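Curnex Collection Station: Set-up and Operating Guide
Melnyk Robotics, Cirkcombe
Revision of September 20, 2026

Section 4. Recording Demonstrations with the Box Fixture

4.1 Purpose

This section describes how to record demonstrations in which the arm works with a small object at an open cardboard box. The recordings are used to train the Clinness policy. They must be made in accordance with the procedure below so that sessions from different stations can be combined.

Operators shall have completed Section 2 (Arm Safety) and Section 3 (Calibration) before starting.

4.2 Preparing the Station

1. Clear the front part of the work surface. Objects that belong to the background may remain along the wall, provided that the arm cannot reach them during a normal movement.

2. Do not tidy or rearrange the background between episodes. Ordinary household items are acceptable and desirable. A new arrangement may be made at the start of a session and shall be entered in the session log.

3. Set the box on the work surface with its open side facing forward. The box must stand without being held. If a flap lifts or a wall leans, secure it with tape and check it again.

4. Fit the sloped cardboard panel inside the box. The front edge of the panel shall lie at the bottom of the opening, with the panel rising toward the back.

5. Set the room lighting. Colored or uneven light is permitted and should be varied from one session to the next. Record the setting in the log.

6. Move the arm by hand control to the ready position above the box. Confirm that the cables hang clear of the box and of the objects behind it.

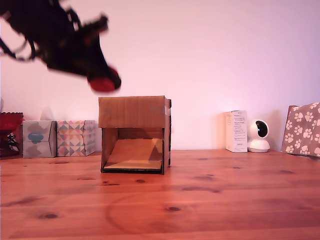 7. Open the recording program and select "Box Fixture" from the task list. Confirm that both camera views are live before continuing.

Caution: Keep hands and loose clothing outside the marked area whenever the arm is powered. The arm may move quickly between positions, including when the operator believes it to be idle.

4.3 Recording an Episode

An episode begins when the operator presses Start and ends when the operator presses Stop. The maximum length is 60 seconds. Episodes that reach the limit are closed by the program and marked for review.

1. Press Start. Wait for the tone before moving the controls.

2. Guide the gripper toward the box at an even pace. Approach from a different side or height in each episode. The policy learns poorly from a set in which every approach follows the same path.
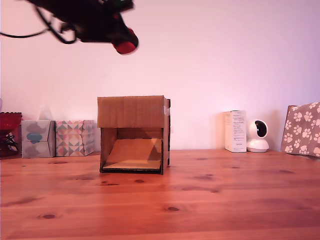 Small corrections during the approach are acceptable and should be left in the recording. Do not stop and restart an episode on account of a minor hesitation. Clinness is expected to meet such situations in use, and examples of recovery have value.

3. Close the gripper on the object. Where the object is soft, use the lowest grip setting that holds it. Soft objects change shape under pressure, and a squeezed appearance between the fingers is normal.

4. Keep the box in the wrist camera view while the object is held, as far as the movement allows. Some blur in this view is acceptable. If blur is present for most of the episode, reduce the speed setting by one level.

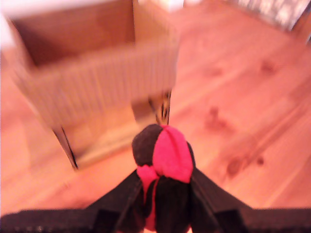 5. Complete the movement given on the task card, open the gripper, and withdraw the arm to the ready position.

6. Press Stop. Enter the outcome as Complete, Partial or Failed. Failed episodes shall be kept. They are stored separately and are not to be deleted at the station.

Note: If the box shifts during an episode, finish the episode and enter "fixture moved" in the comment field. Return the box to its place before the next recording.

4.4 Between Episodes

Power the arm to Hold before reaching into the work area. Reset the object by hand and check that the inner panel has not slipped. Replace the box when its walls no longer stand on their own. Worn edges and creases do not require replacement.

Operators shall take a break after two hours of continuous recording. At a change of operator, repeat the short calibration in Section 3.4.

4.5 Uploading the Session

1. Close the recording program and wait for the file check to finish.

2. Review four episodes chosen by the program. Confirm that the camera views match in time and that the outcome entered is correct.

3. Select Upload. Do not switch off the station until the transfer is shown as complete.

4. Sign the session log and note any faults for the next operator.

Sessions recorded before the March calibration update must be submitted through the archive menu described in Section 6.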